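4.2 Does the grasp-point module know which end of the jeans it has?

The claim we set out to test is a common one in recent work on garment folding: that a policy trained on demonstrations from hand-held grippers learns where a garment should be held, and that no separate model of its parts is needed. We were doubtful going in. Our planner, Skovum, takes the opposite approach and asks for a named part (hem, waistband, side seam) before it commits to a motion. The demonstrations in Figure 3 are of the kind both systems were trained on.
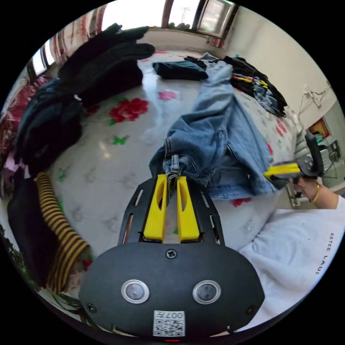
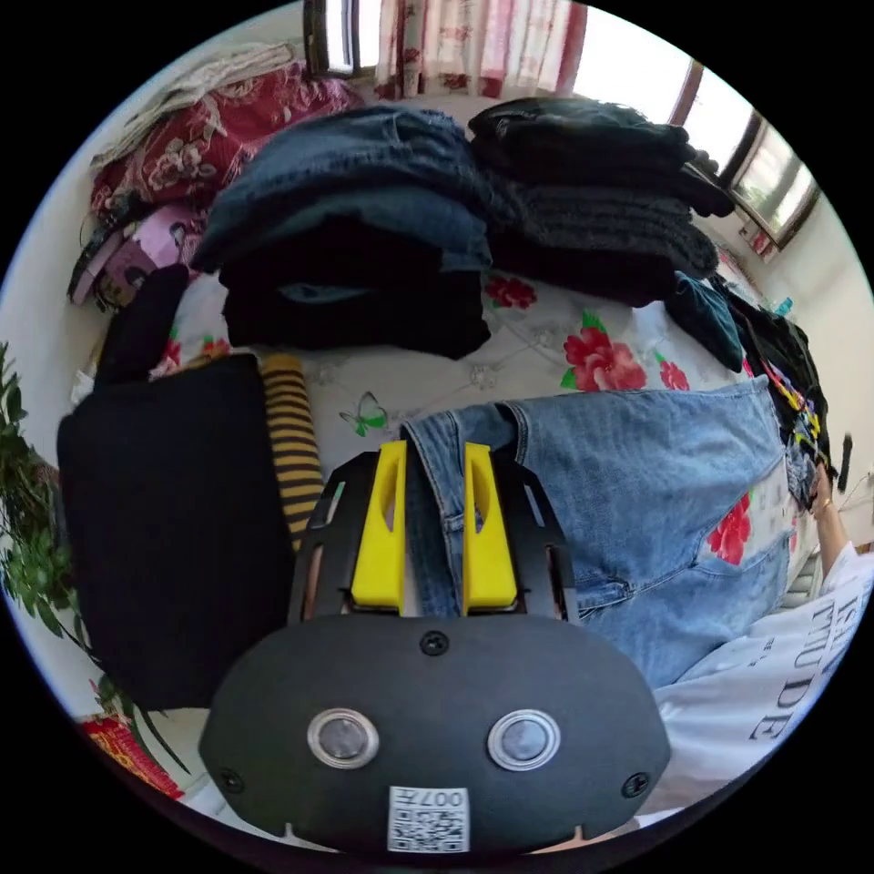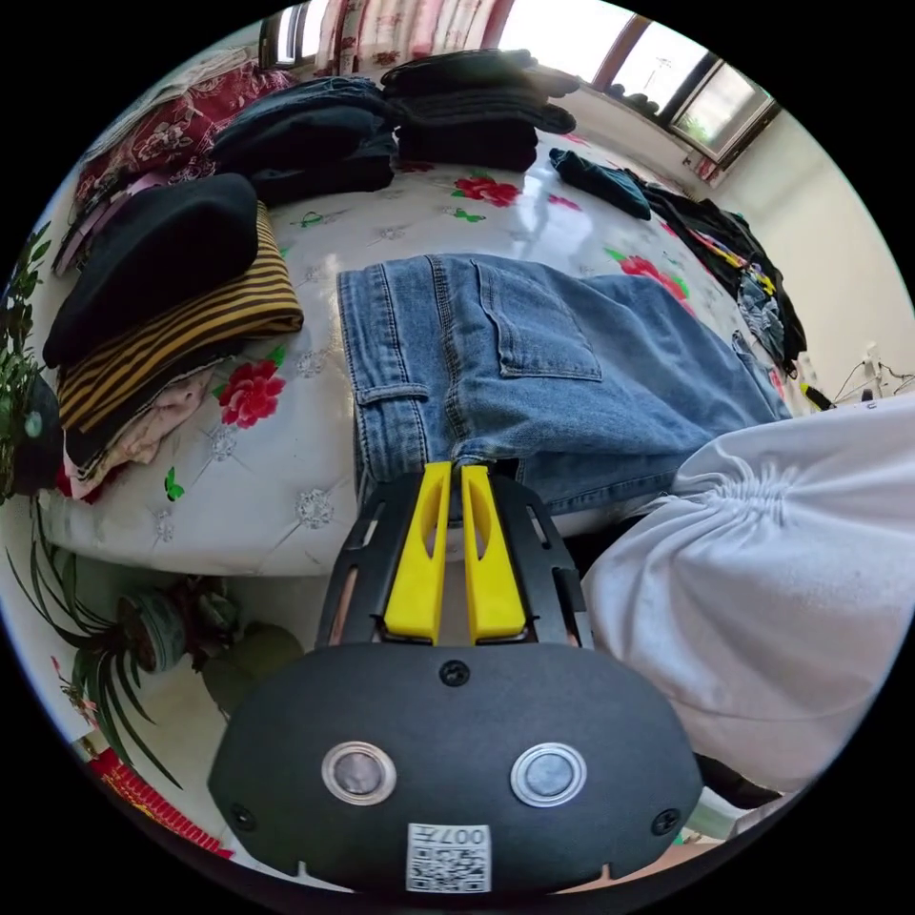 Figure 3. Demonstrations of jeans handling on a bed, as seen from a hand-held gripper. In all three views the yellow fingers are closed on light blue denim; the first grasp is at the stitched hem and the second is at the waistband.

4.3 Part labels and contact error

We scored 53 held-out grasps. For each one, the perception stage received the last view before the fingers closed and had to return a part label and a contact point. The learned policy has no part label, so we assigned it the label of the fabric nearest its predicted contact point. This is generous to the policy, and we return to it below.

On contact point alone, the two systems are hard to tell apart. The policy chose a different part from the demonstrator in 16 of the 53 grasps, and Skovum did so in 33. Read quickly, this is a clear win for the policy. We don't think it is much of one. Most of Skovum's misses came from a single confusion, between a folded hem and a waistband seen at a shallow angle, where both show up as a thick stitched edge. When we added a check for belt loops, many of those labels changed, though not always to the right one. The policy's misses had no pattern that we could find, and so we had nothing to fix.

Background clutter is a second worry. The bed in Figure 3 has piles of dark clothing on it, and the flowered bedding puts strong color edges next to the denim. We masked everything outside the jeans and ran the policy again. If it had learned about garments, the mask should have cost it little. Its contact points drifted toward the center of the mask instead, which suggests that it was using the bedding to find its way. It may also mean that masked images are strange inputs and the policy reacted badly to them. We can't separate these two readings with the data we have, and we'd be wary of any paper that says it can.

4.4 What the labels leave out

Two of us labeled every grasp separately, and we disagreed more often than we had hoped over where a hem ends and a side seam begins. A planner that depends on part names inherits that argument. It also needs to be told what to do when the part it wants is underneath the rest of the garment, and Skovum's current answer, which is to ask for another view, is slow.

The nearest-fabric rule also hides failures. A contact point that lands on the sheet beside the cuff is still scored as a hem grasp, although no gripper would come away with anything. We kept the rule so that our numbers could be set beside earlier ones, and we would drop it in a fresh study.

Related items
Goel and Kwon, Waistband or hem? Edge confusion in denim
Rahimi, Masking tests for cloth policies: a cautionary note
Gachanja toolkit, release notes for October

Reader comments (2)

Juniper Quintanilla: Did you try blurring the background in place of masking it? A hard mask edge is a very strong cue, and I would expect drift from that alone.

Shabnam Bhutto: I'm not convinced that a fixable error is worth twice as many errors. Please report the numbers after the belt loop check, in full.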